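删掉账号，不等于删掉数据

去年我把用了多年的一个笔记服务注销了。服务叫 Hinenum，做得不算差，只是后来我换了别的软件。注销按钮藏在设置的第四层菜单里，点下去之后弹出一句话：您的账号将在 45 天后删除。我当时觉得事情办完了。

三个月后，我收到它的促销邮件，称呼用的还是我注册时填的昵称。我写信去问，客服回复说，账号确实已经删除，但营销系统由另一家公司 Broston 托管，邮件地址要单独申请移除。我又给 Broston 写信，对方让我填一张表，表里要求提供手机号码。也就是说，为了让一家公司忘掉我的邮箱，我得先告诉它我的手机号。

我没有填。邮件进了垃圾箱，至今每个月还会来两封。

我认为问题出在“删除”这个词上。普通用户看到删除，理解的是东西没有了。公司写下删除，指的往往是登录入口关闭，前台看不到，至于备份、日志、合作方手里的副本，要看条款里另外怎么写。Hinenum 的隐私条款有 2000 多字，讲保留期限的只有一句：“在业务需要的范围内保存”。业务需要多久，没有写。 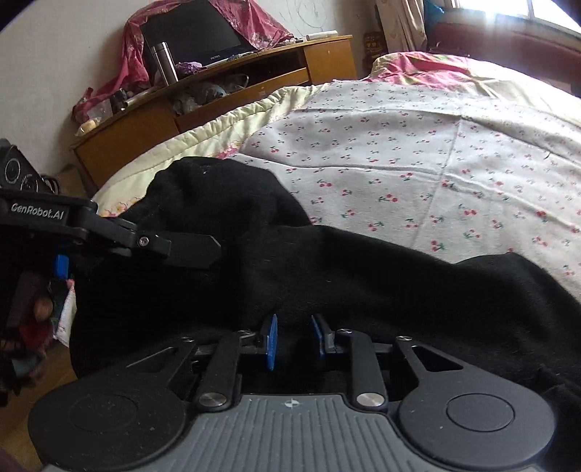

有人会说，备份本来就不能逐条改，技术上有难处。这个我接受。备份按周期覆盖，旧数据过一阵子自然消失，这是正常做法。但周期有多长，完全可以写出来。我现在用的相册服务 Ağca 就写了：主库当天删除，备份保留 45 天，之后覆盖。一共两行字，我看完就知道该等到什么时候。

还有人说，普通人的数据不值钱，留着也没什么害处。这一点我不同意。我住的 Drumatville 地方不大，本地一个二手交易论坛关站之后，旧数据库放在一台没人管的服务器上，后来被人整个下载走。里面有 200 多个用户的住址和电话，其中不少人早就注销了账号。他们做了该做的事，结果和没做一样。

我的要求不高。第一，注销页面上要写清楚哪些数据什么时候删，不要只给一个链接。第二，数据交给过哪些合作方，注销时由公司去通知，不该让用户一家一家写信。第三，删完之后发一封确认邮件，然后真的不要再发第二封。

在这些变成惯例之前，能做的只有笨办法。注册时能不填的就不填，生日可以不写，住址等到要收货再写。注销之前先把资料改成空白或者无关的内容，隔几天再点注销，这样留在备份里的至少有一部分是没用的东西。邮箱最好每个服务用一个别名，哪家漏出去，一看收件地址就清楚。

我那个 Hinenum 的邮箱没有用别名，所以现在只能靠过滤规则。规则是八月份加的，目前还管用。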